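# Chapter 8: Handles, Slides and Lids

Before you read any further, go and open something. A kitchen drawer will do, or the bathroom door. Do it slowly and pay attention to your hand. Did you wrap your fingers right around, or only hook two of them over the top? Did you pull straight back, or lift a little first?

I love this chapter. Handles are where a piece of furniture meets a person, and a good one teaches you how to use it the moment you touch it. In Chapter 7 we built a plain box from five boards. Now we make it open!

A drawer has three jobs to sort out: where the hand goes, how the box travels, and what stops it. Old country drawers ran wood on wood, with a rub of candle wax each February when the timber had shrunk back. Most drawers made now run on metal slides, and the handle has to suit them. One centred handle is fine on a narrow front. On a wide front, a longer bar lets you pull evenly, even when your grip lands off to one side.

Doors ask for something else. A lever turns on a hub, so its length matters as much as its shape - the farther out you press, the less effort it takes. Try it with one finger at the tip, then again close to the hub. The difference is enormous, and it is the whole idea behind Section 8.2. 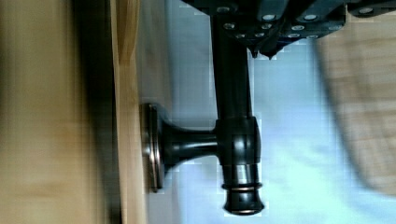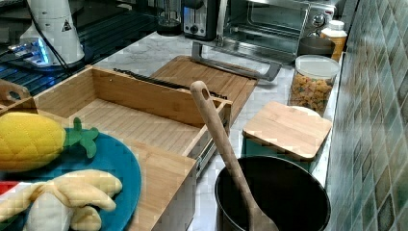
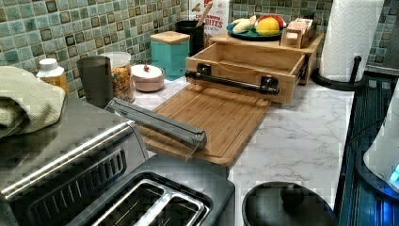
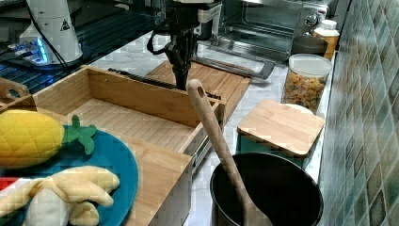 Nipon Petchrat, who taught the joinery course at Fornska for 12 years, used to start his first class with a shoebox and a bag of odd handles. Students taped on one after another and tried each with dry hands, then with soapy ones. Smooth round knobs did badly with soap. Bars did well, and so did simple cut-out holes, as long as the edges had been rounded over.

We will borrow his exercise and add lids to it. A lid that simply sits in place needs an overhang or a lip for your fingertips. Leave that off and you'll be prying at it with a butter knife by the second week.

**Words to know**

- **Rosette:** the plate where a door handle meets the door
- **Slide:** the rail a drawer travels on
- **Cut-out:** a hole in the panel used as a grip
- **Overhang:** the part of a lid that reaches past the box

**Before Section 8.1**

Choose 9 things at home that open. Sketch the part your hand touches, and draw an arrow for the direction it moves. Colour the arrow red if you need two hands. Keep the sketches, as you'll want them again when we fit the drawer front.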